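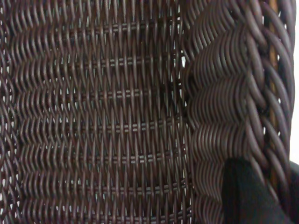

Dark brown weave, close up

Jolley Basket Club: Your Questions

Do I need any experience?
None at all! Most of our members had never woven so much as a place mat before their first evening. If you can tie your shoes, you can make a basket, and we love seeing people's faces when the first base holds together.

When and where do you meet?
Mondays at 6:30 p.m. in the upstairs room at Zenddale Hall. Use the side door, as the front one is locked after five. There is an elevator.

What does it cost?
A year's membership is $68 and includes the use of all club tools. You can come to two evenings free before you decide. Materials are extra, and a first round basket uses very little (a few dollars of reed, usually).

What should I bring?
An old towel, a pair of garden clippers if you have them, and a handful of clothespins. Clothespins are the best clamps in the world and you will never have enough of them.

Natural or synthetic strands?
We work with both and we're happy to argue about it all night. Willow and reed smell wonderful and need soaking before you start. Synthetic rattan goes straight from the coil to your hands, and it's a good choice for anything that will live on a porch.

How long do I soak reed?
Thin round reed needs a few minutes in warm water, thicker reed up to half an hour. Bend a piece around your finger. If it cracks, put it back in.

My sides keep leaning in. Help!
Everybody's do at first! You're pulling the weavers too tight. Loosen your grip, press the stakes outward every couple of rows, and turn the basket as you go so you always work on the side facing you.

Can you teach me a braided border?
Yes, and please ask, it's our favorite part. Liviu Lungu runs a border workshop every March. It fills up fast, so put your name on the sheet by the kettle. Leave your stakes long, much longer than feels sensible.

Can I borrow books?
The shelf has some 50 titles, plus the full set of Bavent pattern sheets. Two at a time, please, and write them in the notebook.

Are kids welcome?
Ages ten and up, with a grown-up.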